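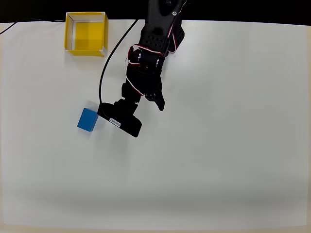
Scent Retention and Homing in Relocated Domestic Cats
Project report, Animal Behavior module
Wukavcombe College

1. Introduction

Cats moved to a new household sometimes return to the previous address. Rehoming shelters usually advise new owners to keep the animal indoors at first, but the length of this period varies between shelters. This report compares two confinement periods using placement records from the Hedach shelter.

2. Method

The shelter supplied records with owner details removed. Cats were included if the old and new addresses were both known and less than 3000 meters apart. Kittens and cats with a medical hold were excluded. Records were sorted into two groups: cats confined for 2 weeks and cats confined for 7 weeks. A return was logged when the cat was found at the old address or on a neighboring lot. Bedding from the old home was noted as present or absent.

Distances were measured in a straight line on the Caleren map layer. Walking routes were not calculated.

3. Results

Nine returns were logged. Of these, 7 were in the short confinement group and 2 in the long group. All nine cats had lived outdoors for at least part of the day before placement. Bedding showed no clear link with returns, although the field was left blank in many of the older records.

One cat, listed as Won, returned twice and was counted once.

4. Limitations

Confinement was reported by the new owners and could not be checked. The groups were not matched for age. Cats that left and were never found do not appear as returns, so the true number of departures is unknown.

5. Further work

Collar tracking during the first month outdoors would show the route taken and the time of departure. Shelter forms should record bedding as a required field.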